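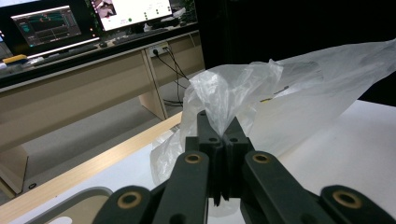 4. What Went Wrong

The bag won. In March 2024 we ran 26 pickups with the Kunon gripper on thin plastic bags, and 11 ended with the jaws shut tight on nothing while our log cheerfully recorded a grasp. The software only checked whether the fingers had stopped moving. Fingers that meet each other also stop moving.

Eliseo Robles found the bug after two evenings of blaming the bag. We now compare the closing force against an empty squeeze, and the false grasps fell to 2 in the rerun.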